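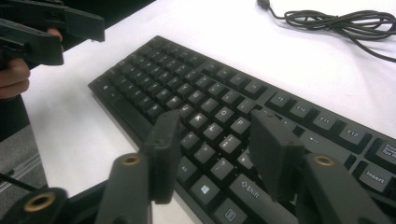 Thanks to everyone who wrote back about the newsletter index, and especially to Imogen, whose question I've kept below so you can all follow along. I've been typing up the old Jundano garden club newsletters since February, and I do love it, even the ones run off in purple ink that has faded to practically nothing. My one piece of advice is to use a proper full-size keyboard like the black one lying on the white table. I did the first 5 issues on my little laptop and my wrists complained for days!

Imogen Penrose wrote on 2026-04-03:
> Are we keeping the old plant names as printed, or changing
> them to the modern ones? My Lightfoot Lane issues have the
> same aster spelled two ways on one page. Also, how long
> should each summary be?

Please keep the names just as printed, Imogen, wobbly spelling and all, and put the modern name after it in square brackets. That way a person searching for either one will find it. For the summaries I've been aiming at 30 words or so, but if there's a good recipe or a quarrel over the plant sale, by all means run longer – those are the parts people ask me for.

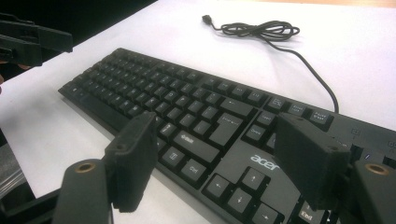
The Acer keyboard.

I still have 20 issues in the box from Prarnov Road, and two of them are stuck together, so if any of you knows a gentle way to part old paper I'd be very grateful to hear it. I can bring a few to the Jeltitz Hall plant swap for anyone who'd like to take a turn.

Warmly, and with dirt under my nails as usual,
Dot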